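Clasgate – About us
Reading time: 2 minutes

Clasgate produces windows, entrance doors and sliding systems in wood and in wood with aluminum cover. The company was started by Pierina Longo, who rented half of a former grain store and made windows for the farmhouses of the valley. Today we are 36 persons and we work in our own building, on the road to the river.

Our customers are private families, builders and architects. We do new houses, but the bigger part of our work is the replacement of old windows in houses where people continue to live. For this reason our fitters remove and mount one room at a time, and in the evening every opening is closed.

All frames are made to measure. The pine and larch arrive already dried, and we keep them in the store for 9 weeks before cutting. Corners are joined with glue and double tenon. The painting is made in four steps with water-based products, and the customer can choose between 40 standard colors or bring us a sample to match.

We have three lines:

Masanja is our classic window, with a rounded profile and the possibility of real glazing bars. It is often asked for in old town centers, where the municipality wants to keep the shape of the original.

Elel is the line with aluminum outside and wood inside. It needs only to be washed, and we suggest it for walls which take much rain and sun.

Zidbridge is the lifting and sliding door for terraces and gardens. The threshold is low, so it can be passed also with a wheelchair.

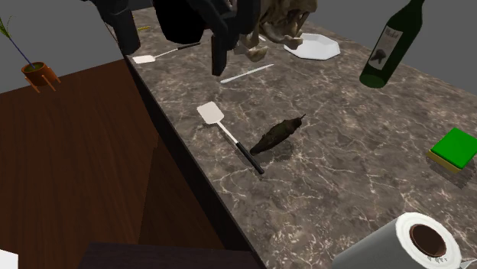 Dark marble with white veins, computer rendering.

Ilaria Pellegrini, daughter of Pierina, directs the company together with Thomas Barbieri, who is responsible for the production. Aisling Corrigan follows the customers from the first visit to the final check, and she answers also in English. For spare parts, new seals or a handle that does not close well, please ask for Gemma D'Amico. She keeps the drawings of every order, also the very old ones. If you find a number on the upper edge of the sash, for example 2508, please tell it to her and she will find your window.

The showroom is open every working morning, and in the afternoon by appointment. In August we are closed for two weeks, but the service telephone remains active.

Related pages
- How to measure an old window
- Care of painted wood
- Elel: colors for the outside
- Warranty and spare parts
- Work with us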